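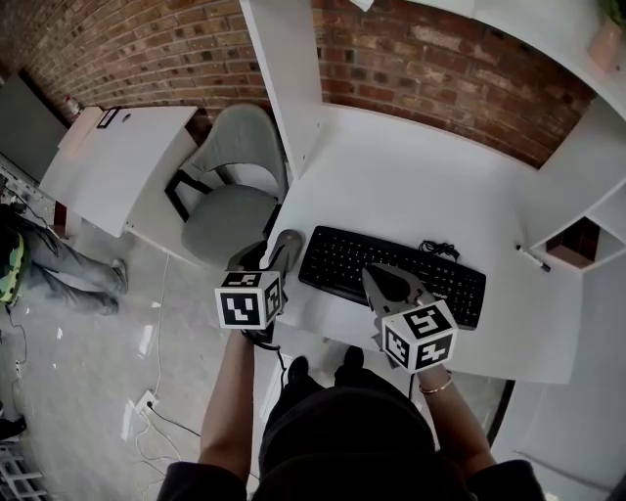
Genowefa Urbańczyk

Lerngate > Members > Meetings > Minutes

Minutes, general meeting of 2/17/19

Present: Wumpini Essien (chair), Szymon Pietrzak, Elikem Wumbei, Youssra Soliman, Genowefa Urbańczyk (minutes). Apologies had been received from two members and were noted.

1. Minutes of the last meeting

Approved with one correction. Under item 4, the room deposit should read $300. Genowefa to change it on the file copy.

2. Report on the visit to Prirero

Szymon and Youssra reported. They went with seven other members. The visit ran from 10 until a little after 1, with a break for coffee.

The first part was a talk on how Prirero collects the material it uses to teach its robot arms. A person does an everyday job at a desk or table with a hand-held gripper in each hand. The printed cubes on top of the grippers let the software work out where each gripper is and how it is turned. The recording is later used to train an arm that carries the same kind of fingers. Szymon said the talk was clear but long, and the slides were hard to read from the back row.

The second part was a demonstration at the desks. The task was tidying a desk with a keyboard on it. Members were then allowed to try the grippers themselves. Youssra said picking up a pen was harder than she had expected and that her wrists were tired after one turn. She found it easier with her elbows kept in. Szymon managed the pen but not the cable.

The third part was an arm called Dedaver, shown in the next room. It put cups on a tray. It dropped one cup and was restarted once. The cups were plastic.

Questions asked by members, with the replies as Szymon wrote them down:

How many recordings are needed for one task? For the cup task they used 2,000. Simpler tasks have been tried with 300.

Do the people recording need training? A morning. Most of it goes on learning to move slowly enough and to keep the cubes in view.

Could the grippers be borrowed for a school class? Not at present. They would consider sending a person with a set for an afternoon.

Elikem asked whether anything had been said about price. Szymon said the question was put and not answered.

Wumpini asked for thanks to be sent to Prirero. Youssra to write.

3. Our own open day

Set for November. Elikem has spoken to Addo, who can lend tables and one large screen at no charge if we collect them. The upstairs room holds up to 20 people, so the robot table will need to go downstairs near the side entrance. Youssra offered to ask in her letter whether Prirero would bring the grippers. Wumpini thought one desk with a keyboard and some small items would be enough for visitors to try. Agreed.

Szymon does not want the talk repeated at full length. Ten minutes was suggested. Left open until we hear back.

4. Money

Travel for the visit came to $205, to be paid from the outings budget. Approved. Elikem still needs the second parking receipt from Szymon.

5. Other business

The key to the downstairs cupboard is missing again. Whoever has it should return it to Wumpini.

Genowefa asked that items for the next agenda reach her in writing.

Meeting closed at 8:40.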